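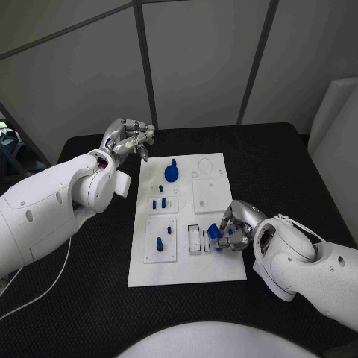
Skelatwood – Merchant Guide – Selling Abroad – Opening a Storefront in a New Country

Section 9 sets out how a merchant with an existing Skelatwood account opens a second storefront for buyers in another country. It applies to merchants on the Paju plan and above. Product photographs already held in the home storefront are carried over, but each must meet the rules of the new marketplace, and most marketplaces ask for a plain main picture. The steps should be completed in the order given. A storefront left unfinished for 40 days is removed and must be started again.

9.1 Before you begin

You will need:

- the registration certificate of your company, with a certified translation if the marketplace requires one
- the tax number issued to you in the destination country, or proof that you have applied for it
- a bank account able to receive the local currency
- a returns address within the destination country
- the sign-in details of the account owner. Staff accounts cannot open a storefront.

Note: A returns address may be rented. Merchants who use the Skoltlow warehouse service should enter the address shown on their service agreement, including the unit number.

9.2 Creating the storefront

1. Sign in as the account owner and open Settings, then Countries.
2. Select Add a country and choose the destination from the list. Countries shown in grey are not open to new merchants.
3. Enter the company name exactly as it appears on the registration certificate. Do not shorten it or translate it.
4. Upload the certificate and, where requested, the translation. Both files must be in the same format.
5. Enter the tax number. If it has not yet been issued, select Applied for and attach the receipt.
6. Select Submit for review.

The review is carried out by the merchant checks team. Questions are sent to the account owner's email address only, and the review is paused until a reply is received.

Caution: Do not submit a second application while the first is under review. Duplicate applications are both closed.

9.3 Setting prices and currency

1. Open the new storefront and select Prices.
2. Choose whether prices are to be converted from the home currency or entered by hand.
3. If conversion is chosen, set the rounding rule and the date from which it takes effect.
4. Check that the tax setting reads Included or Added at checkout, according to the law of the destination country.
5. Save the page. Changes are not kept if the window is closed first.

Converted prices are updated once a day. Orders already placed are not affected. Merchants who expect large movements in the exchange rate may prefer to enter prices by hand – the conversion tool does not protect a margin.

9.4 Delivery and returns

1. Select Delivery and add at least one carrier.
2. Enter the delivery time in working days, counted from dispatch.
3. Under Returns, confirm the returns address and the period allowed to the buyer.
4. Place 2 test orders, one of which must be cancelled before dispatch and one returned.

Caution: Test orders placed with a live payment card will be charged. Use the test card shown on the Payments page.

9.5 Common messages

Error 635: The company name does not match the certificate. Correct the name and submit again.

Address not accepted: The returns address is outside the destination country or is a post office box.

Enquiries about this section should be sent through the Help page, marked for the attention of Charmaine Molefe, Merchant Support. Questions on tax numbers are passed to Vija Mets. Merchants who joined through Culwood should contact their account manager there in the first instance.

Section last revised: September 8, 2024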